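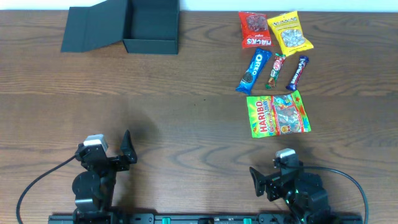 Call for bands and solo artists: Cellik Sessions, second series

Mirnari Records is looking for bands and solo artists to record for the second series of Cellik Sessions, our run of live-in-the-studio EPs. Applications are open now and close when we have a full list, or at the end of August, whichever comes first.

The first series was recorded at Nullmont, our studio above the old print shop on Canal Street, and came out on cassette and download. The second will be recorded in the same room with the same engineer, Tsutomu Hamada. This time the EPs will be pressed on 7-inch vinyl, 500 copies per act, with the first releases planned for November.

What we offer

Each act gets 2 days at Nullmont with Tsutomu. The first day is for setup and run-throughs, the second for recording. Everything is tracked live, with vocals overdubbed only if the song really needs it. Mixing and mastering are done in-house and cost you nothing.

Each act is paid a flat fee of $4000, split however you like among yourselves. Half is paid on signing and half when the mixes are approved. You keep your publishing. Mirnari has the right to release the session recordings for five years, after which they go back to you. You also get 100 copies of the record to sell at shows or from your own site, and you keep all the money from those.

We pay for travel within the state, by van or train. If you are coming from farther away you can still apply, but you would need to cover the difference. There is a spare apartment next door with four beds and a kitchen.

Who can apply

Any act playing its own songs. Guitar bands made up most of the last series and we would like to hear more from outside that: folk, electronic acts that can play live, choirs, brass, people working in languages other than English. You don't need a manager or a booking agent. You don't need to have released anything before, but you should have played in front of an audience at least a few times, even if that audience was at a friend's house.

The live room is comfortable for up to six players, and under current health rules we will hold it to five, plus Tsutomu in the control room. Larger groups should say in their application how they would split up. All members must be 18 or older on the recording date. Acts under an exclusive contract with another label need written permission from that label before we can offer a place.

Session dates

Recording starts in the last week of July if the county allows it, and runs through early October. We will offer each act a choice of dates. If a session has to be called off for health reasons, on your side or ours, it will be moved and not canceled, and the first half of the fee stays with you.

Masks are worn in the hallway, kitchen and control room. Singers will be in the isolation booth, which is aired out between takes. Please bring your own microphones if you have ones you like, and your own headphones if at all possible. The house drum kit, upright piano and two guitar amps are available to everyone. The Fujimoto organ is back from repair and can be used too, though the lower manual is still a bit slow to speak.

How to apply

Send one email to the sessions address on our contact page with the following:

The name of the act and where you are based
Names of the members and what each one plays
Links to two songs (phone recordings are fine -- please don't send attachments)
A few lines on what you would record, including whether the songs have been released before
Dates between late July and early October when you can't make it
Anything we should know about access. The studio is up one flight of stairs and there is a freight elevator at the back

Please don't send press kits or full albums. We listen to two songs from everyone and it is fairer if we stick to that.

Applications are heard by Hiyori Kikuchi and Dayana Arellano from the label, together with Aurelio Ayala, whose band recorded the opening EP of the first series. Everyone will get an answer, usually within three weeks. We aren't able to give detailed feedback on songs. If you applied last time and didn't get a place, you are welcome to try again with the same material or with something new.

Sleeve artists

We also need illustrators or photographers for the sleeves. This is a separate paid job and will be handled by Akihiko Yagi, who designed the first series. Write to the same address with "sleeves" in the subject line and a link to your work. You can put yourself forward for both -- just send two emails.

Questions about contracts should go to Dayana, and questions about the room or the gear to Tsutomu. The studio phone is not being answered every day at the moment, so email is better.

Posted June 24, 2020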